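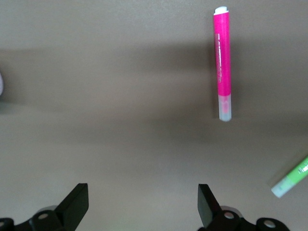 A pink highlighter with a white end piece.

Putting wool blankets away for the summer

Posted by Wyn Price, 17/05/2024
Filed under: Bedrooms, Storage

Wool blankets should go into storage clean, fully dry and loosely folded. Most damage found in the fall goes back to a blanket that was put away with food, skin oil or moisture in it. Clothes moth larvae feed on wool of any age, and they prefer soiled areas.

Sorting

Check the care label before anything else. Blankets marked machine washable can be done at home. Blankets with a satin binding often shrink unevenly, the binding less than the wool, and the edge ends up rippled. Those go to a cleaner or get washed by hand. If there is no label, treat the blanket as hand wash only.

Hold each blanket up to a window. Thin spots and small holes show clearly with light behind them. Mend before washing, using a single strand of wool yarn and a darning needle. A hole left open gets larger in the water.

Washing by hand

Fill the bathtub with enough cool water to cover the blanket. Dissolve the wool detergent completely before the blanket goes in. Powder for cotton is too alkaline and leaves the fiber harsh. Press the blanket down with flat hands, leave it for 20 minutes, and press again. Do not rub or wring.

Drain, then refill with water at the same temperature. Wool felts when heat, agitation and sudden temperature change are combined, so the rinse should match the wash. Rinse until the water stays clear. Two rinses are usually enough for a single blanket, three for a double.

Washing by machine

Use the wool cycle, one blanket per load, with the spin set low. A drum packed full will not rinse properly. Skip fabric softener.

Drying

Roll the blanket in dry towels and kneel on the roll. Change the towels once. Then dry it flat, or over two parallel lines so the weight is shared. A wet wool blanket on a single line stretches along the fold and the mark may be permanent.

Keep it out of strong direct sun if it is dyed. Allow a full day in dry weather, two in damp. The binding and the corners dry last. If the blanket feels cool against the cheek, it still holds water.

Storage

Cotton bags and lidded plastic boxes both work. Cotton breathes but will not stop a moth if the closure gaps. A box with a tight lid stops moths but also traps any moisture left in the wool. I use boxes for blankets that have dried in March or later, and bags for anything washed in winter.

Fold in thirds, then in thirds again the other way. Put acid-free tissue in the folds of older blankets. Vacuum bags save space, but long compression flattens the nap of a thick blanket.

Cedar blocks lose their scent within a season or two. Sanding the surface brings some of it back. They deter moths to a limited degree and do nothing to eggs already in the wool, so cedar is an addition to cleaning.

Label the box on the short side with the contents and the wash date.

If moths are found

Shake the blanket outdoors, brush both faces, and seal it in a plastic bag with the air pressed out. Freeze for two weeks. Let it come back to room temperature before opening the bag, or condensation will form on the wool. Vacuum the closet, including the shelf edges and baseboards, and empty the vacuum outside.

Comments (2)

Gwilym Vaughan: Does this apply to mohair throws?

Wyn Price: Yes, but support the full weight when lifting one out of the water, and brush it lightly once dry.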